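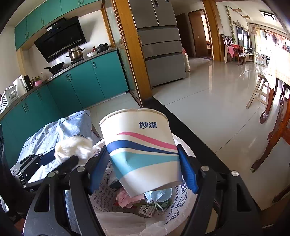

Clearing up: the chores day at Flirnilau

Posted 6/9/18 by Chepkoech Biwott

I went to the open day at Flirnilau to find out if a machine can take over any of my housework. Short answer: a little of it, slowly.

Most of the talk was about trash. A paper cup gives if you squeeze it, and a wad of tissue has no shape to speak of. The grippers have ribbed blue pads for this. Getting hold of the cup is one problem and letting go of it over the bin is another.

Lilian Mutiso, who showed our group through, said her team had logged over 4000 pickups since April. Cups go well. Tissue goes well if it is crumpled, badly if it is flat on a table. She would not give a date for a machine that does a whole kitchen.

Next door, Belumetti had a shelf-stocking arm for small stores. It put away 47 cans while I ate a sandwich - I have stocked shelves and I would have been done sooner. It stopped 2 times and a man had to reset it.

I asked both teams about dishes. Neither does them yet.

Entry is free, parking is not. Bus 741 stops at the gate. The Ketilsson hall was closed when I got there, so I can't report on the laundry folding.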